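Learning to Dance as an Adult Beginner: Project Report
Shiuli Kodikara, Performing Arts Seminar

My project followed the adult beginner class at the Derker dance studio from February until the spring recital. I took the class myself and kept a practice log. I also read the studio's old programs, which go back 17 years.

The class met twice a week. We started with basic jazz steps and moved on to a short tap routine. Most of the students had never danced before, and the hardest part for nearly everyone was remembering the order of the steps – the steps themselves came faster.
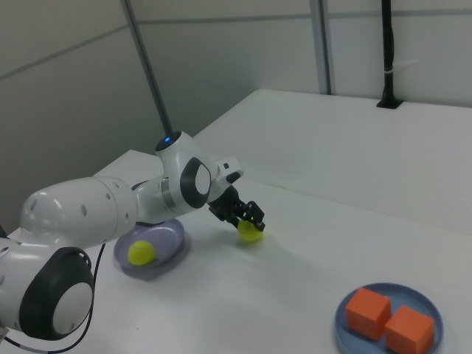

Katalin Lengyel thought the tap section was added too early and said she would have liked two more weeks of jazz first. I wrote the same thing in my log that month.

By the end, I had logged 3,422 minutes of practice, counting class time. The recital was on Wed 12 May in the Bastos auditorium, and 566 tickets were sold. Our group danced second. I missed one turn but caught up by the next count.

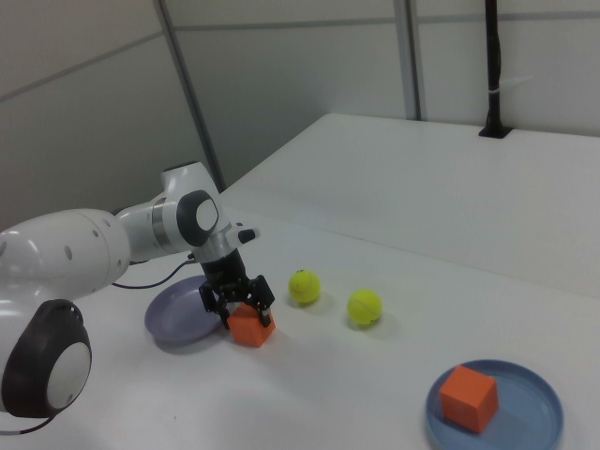 Figure 2. Gripper closed around an orange cube, next to the plate.

If I did this project again, I would interview the teachers at the start of the term as well as at the end. Xolani Lekota lent me the programs, and they have been returned to the studio.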